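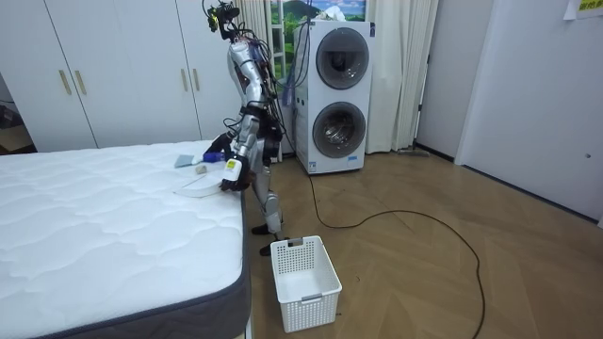 Home Explore Notifications Messages Lists Profile More

Beverley Mellor
1 Sep 2021

Right, I've put it off all summer, so today is laundry and bedroom day. Sheets, socks, the cupboard on the landing, the lot. I'm going to post as I go so that I can't sneak off and watch telly. Wish me luck!

First job was stripping the bed right down to the mattress. I'd forgotten mine has that wavy stitching all over the top, like a child's drawing of clouds. I see it twice a year at most and I'm always quite pleased with it. Then I put a sheet on it and forget again.

The bare mattress is the best folding table in the house, by the way. I used to do it all on the kitchen worktop and everything ended up smelling of onions. The mattress is big, it's flat, and you can't go to bed until you've cleared it – which has got me to the end of many a pile.

White plastic basket on the floor, right by the side of the bed. I know some of you put the basket up on the bed (hello Amber Mottram) but then you've lost a quarter of your folding space. Floor. Always floor. Reach down, shake it out, fold it, next one.

My order, for anyone who wants it: small things first. Flannels, dusters, hankies, the little cloths that go over the bread. Everybody wants to start with the towels because they look impressive, and then you're left with a heap of tiny bits at the end when you've gone off the whole idea.

Amber has replied to say that small things are "the dessert" and you save them. We have been having this argument since we shared a house in Hestildale and neither of us has moved an inch.

How I do a small cloth: in half, smooth it with the flat of your hand, in half again, smooth it again, put it down and leave it alone. The leaving alone is where I go wrong. I will pick up a perfectly good square three times to fiddle with a corner.

Quilted tops are a bit of a pain for this, mind you. The stitching makes dips, so a thin cloth sinks into them and looks creased when it isn't. If it bothers you, spread a big towel out and fold on top of that. It doesn't bother me much.

Someone's asked about piles. I go by where it lives, so kitchen in one pile, bathroom in another, bedroom in another. I tried going by colour once after reading a magazine at the dentist's and it looked gorgeous for one afternoon. Then I had a stack of blue things belonging to four different drawers.

Tea break. Terence Catterall next door has just shouted over the fence to ask whether I want his spare pillowcases. I do not want his spare pillowcases. I've said yes.

Back at it. Things found in the wash so far: a pencil, a bus ticket that's gone to felt, and one of the good teaspoons. I don't wish to know how the teaspoon got there.

The washing powder question, as three of you have asked now. I've gone back to Zestgate. I had a go with the Garside one on my sister's say-so and it was fine, but the smell followed me round the house. Zestgate smells of more or less nothing once it's on the line, and I like that in a powder.

Landing cupboard next. Oh dear. I counted the pillowcases because I'm daft and there are 13. I own four pillows. And that's before Terence's!

Halving them. The thin ones are going to be dusters, and the one with the mystery stain is going in the car for windscreens. Cyril Staniforth at the church hall takes old towels for the dog rescue, so I've got a bag going for him too. If you're anywhere near, he'd like yours as well, clean please and no buttons.

Fitted sheets. I know what you all want me to say. I've watched the videos, I've tucked the corners into the other corners, and I get a sort of parcel. It goes at the back of the shelf with a flat one in front of it.

While the bed's bare I've turned the mattress, head to foot. Mine's the sort you spin and don't flip, so check yours before you put your back out. I do it now and again in December, when the thick duvet goes on. Hoovered the top as well with the little brush bit, and went along the seams.

Wood floor under the bed got a dry mop. Lovely floor, shows every speck. Two hair grips and a birthday card from my aunt with the fiver still in it, so I'm in profit.

Last few bits off the mattress and into their drawers, clean sheet on, window open. Next up is the airing rack, which has had a wobbly leg since spring. Tekle Feyisa has promised me a go with his glue, so that's tomorrow's job, and I'll put it on here if it holds.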